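Medville Growing Plots: progress report to the Bustside Fund
Period covered: January to the end of June
Prepared by Dalal Ghanem, project lead

Summary

The grant pays for raised beds, water storage, seed and tool costs, and two days a week of my time. By the end of June all of the beds were built and filled, and 46 of them had been let to households. The polytunnel is up but later than planned. Spending is within budget apart from the soil line, which is explained below.

Ground preparation

Work on the site began in January with clearing bramble from the north side. There was more rubble under the top layer than the survey suggested, mostly brick and old drain pipe, and it took until the middle of March to get the area level. We decided against digging down any further and built the beds on top of the ground, lined with cardboard and filled to a depth of 45 cm.

The first delivery of topsoil was poor. It was heavy, full of twine and slow to drain, and we sent back two loads. The replacement came from Dalisay, who also supply our composted bark, and has been good. The change added 534 pounds to the soil line. I would like to cover this from the fencing line, where we spent less than expected, and would be glad of your agreement in writing.

Letting the beds

We had 70 applications. Beds were offered first to people living within walking distance who have no garden, as set out in the bid. Those who missed out are on a waiting list and have been offered a half share in the herb border if they want it. Nine have said yes so far.

Four households have given up their beds since April. Two moved away and two found they did not have the time. All four beds were passed on within a fortnight, so no ground has stood idle for long.

Planting and first crops

Most growers started with broad beans, onion sets, early potatoes and salad leaves. The broad beans did well until blackfly arrived in May. Pinching out the tips helped where it was done early. Carrots have been disappointing on the lower beds, where the soil still packs down after rain, and I have suggested beetroot or chard there next year.

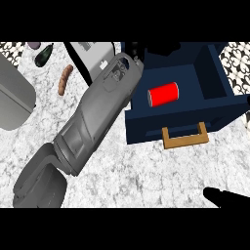

Courgettes and squash went out in the last week of May, which was a little early, and a cold night checked several of them. Growers who had kept spare plants back were able to fill the gaps. We tried two tomato varieties, a cordon type and a bush type called Zestetti, which a local nursery let us have at cost. The bush plants are shorter and need less tying in, but it is too soon to compare the crops.

Slugs have been the main complaint. We do not allow pellets on the site. Evening picking and beer traps are the usual answer, with mixed results.

Water

Six linked tanks now collect from the shed roof and the roof of the hall next door. They held 3561 litres when full in April. That was enough until the dry spell in June, when they ran out after 16 days and we had to use the mains standpipe. Another two tanks would help, and there is room for them behind the shed. I have asked for prices and will send them on separately.

Polytunnel

The frame arrived in March as ordered but the cover was the wrong width and had to go back. The right one came in May and was fitted on the second attempt, after wind stopped the first. The staging is still to be built. This means we missed spring sowing under cover and bought in more young plants than we had budgeted for. The cost was met from the seed line and we are still inside it.

Training sessions

Five sessions were held: sowing, compost, watering, pests, and planning a bed for winter. The compost session was the best attended. The one on pests clashed with a school event and only three people came, so it will be run again in September.

Next six months

Finish the staging and sow winter salads in the tunnel by September.
Order garlic and overwintering onions.
Repair the path by the lower gate - it floods.
Send a short survey to all growers in October.
Agree rents for next year.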